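Kititz Wool and Cloth Exchange

The Kititz Wool and Cloth Exchange is a commodity market in the port town of Kititz, dealing in raw wool, cotton yarn and finished cloth. It is small by any measure, yet it has one of the liveliest trading floors of its kind, and its weekly price list is read eagerly by mills and clothing makers far beyond the town.

History

Trading began in a rented grain store on Furnerwood Street, where merchants met each March to settle the price of the spring clip. The first formal session drew 27 members. Growth was remarkably quick, and within five years the membership had reached 100, with brokers arriving from Nivmont to buy cloth for export.

The exchange came through two currency crises, the second of which almost closed it. Its rescue was largely the work of Sipho Venter, a former yarn broker, who persuaded members to quote prices in a basket of currencies. It was a bold idea for such a small market and it worked splendidly: sellers no longer had to guess what a contract would be worth by delivery day.
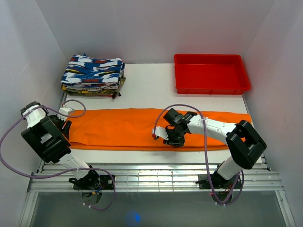
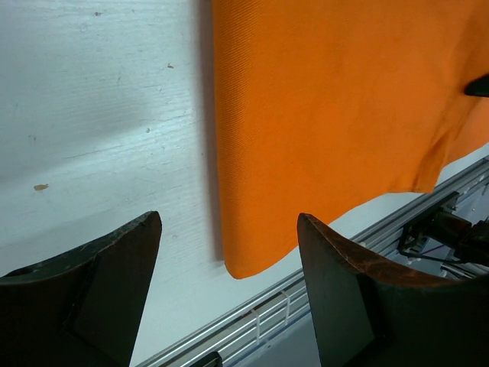 Folded garments in several colours (first picture) and an orange cloth (second picture).

Trading

Contracts are sold in lots of 5 bales, with delivery to the Mathebula warehouses on the east quay. Wool still makes up the larger share of business, although finished cloth has gained ground wonderfully in recent seasons. Prices are fixed twice a day by open call, a custom that members guard with real pride.

The Kititz Cloth Index follows a spread of finished fabrics and is the exchange's best-known measure. It closed at a record 609 on Aug 16, 2024, lifted by strong export orders and a weaker local currency. The economist Rochelle Begay has called it a superb early guide to shop prices, as changes in the index tend to reach clothing rails two seasons later.

See also: Furnerwood Street; Nivmont Yarn Auction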